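Plenano Bimanual Handoff Set

Data card and loader notes, release 4

Plenano is the control and perception stack maintained at the Clorkdale lab. This repository holds the small-object recordings used to tune its two-arm planner, together with the loader, the replay tool, and the contact labeler. It does not hold trained weights. Those are built from the configs in train/ and take one overnight run on a single workstation.

Contents

data/ episodes, one directory each
loader/ Python package, no compiled parts
replay/ offline replay of joint and gripper streams
labeler/ contact and phase labels, command line only
train/ configs for the Nigam policy head
docs/ calibration notes, known issues

The set has 3,000 episodes. Each episode is one attempt at a short tabletop task with small parts, recorded by head camera and joint encoders on both arms. Episodes are stored whether or not the attempt met its goal. The outcome field is in meta.json and takes the values done, partial, aborted, or unlabeled. Filter on it before training. The loader does not filter by default.

Recording

All streams are resampled to a common clock at load time. The raw files keep their native timestamps. Joint state is logged at 100 Hz per arm. Gripper aperture and effort are logged on the same bus and share the joint timestamp. Head camera images are stored undistorted, and the original intrinsics are in calib/head.yaml for anyone who wants to reverse that.

Commanded and measured positions are both present. Use measured positions for the observation and commanded positions for the action. Mixing them up gives a policy that trains with a low loss and lags on the arm.
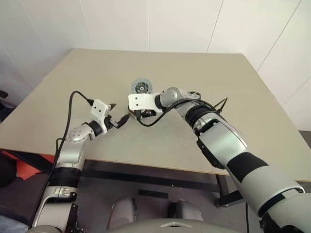 Head camera, both grippers near table center, connector held on the left.

Phase labels

The labeler assigns one of five phases to every step: approach, grasp, align, transfer, retreat. Approach and retreat come from end-effector speed. Grasp comes from aperture and effort together. Align and transfer depend on the distance between the two tool frames, and the threshold is set in labeler/phases.yaml.

Labels are produced without looking at the images. A step marked grasp means that the fingers stopped closing before their lower limit and the effort rose. It does not confirm which part is between the fingers. Part identity comes from the task string, which was typed in before the episode and has been wrong in a few cases. These are listed in docs/known_issues.md by episode index.

To relabel a directory:

python -m labeler.run --in data/ --config labeler/phases.yaml --overwrite

Without --overwrite the labeler writes a second file with the suffix .new and leaves the first one alone.

Perception

Hustus is the detector used for part proposals. It runs on single head images and returns a mask, a score, and a rough planar pose. It was fitted on parts lying free on a plain tabletop and does best there. Dark parts on a light surface are easy. Small connectors in the fingers are not, and the score drops sharply when the gripper covers more than half the part.

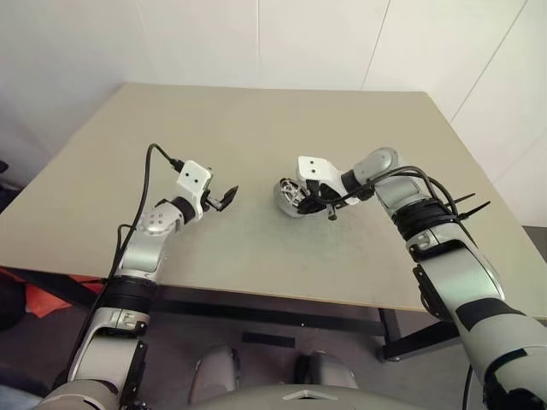 Mask quality on metal parts depends on the surface more than on size. Solid faces give one clean region, while open or perforated faces tend to break up into fragments that the merge step has to join. With a part like the round silver one in the right gripper, mesh-like across its face and close to the tabletop, the merge radius needs to be raised from its default or the detector returns several proposals for a single object. Set merge_radius_px to 18 for these parts. A larger value starts to pull in the finger tips. The pose returned for round parts has no meaningful yaw, and the loader replaces it with zero.

Scuffs and smudges on the work surface also produce low-score proposals. Keep the score floor on when running over full episodes. It is off in the unit tests, which use a synthetic background.

Planner interface

The planner takes two target tool poses and a coupling flag. With coupling off, each arm is planned separately and the paths are checked against each other afterward. With coupling on, both arms are solved together, which is slower and is only worth it inside the shared region over the middle of the table. The replay tool draws that region if called with --show-shared.

Cables are not in the collision model. The arms carry external cable runs to the wrists, and elbow poses that look fine in replay can pull on them. Joint limits in limits.yaml are set tighter than the hardware limits for this reason. Do not loosen them to recover a failed plan. Move the target.

Known issues

Gripper effort is unscaled in the oldest episodes. The loader applies a fixed factor and sets effort_rescaled to true.

Head images and joint state drift apart in long episodes. The resampler corrects almost 100 ms of drift and raises a warning past that.

Phase labels flicker between align and transfer when the arms pause close together. A median filter is available with --smooth.

The replay tool ignores camera exposure changes.

Splits

Train, validation, and test lists are in data/splits/. They are divided by recording session, so neighboring episodes do not land on both sides. Please report results on the test list without changes. The lists were last regenerated in March after duplicate entries were found in validation.

Contact: open an issue in the tracker | © Plenano, Clorkdale | Back to top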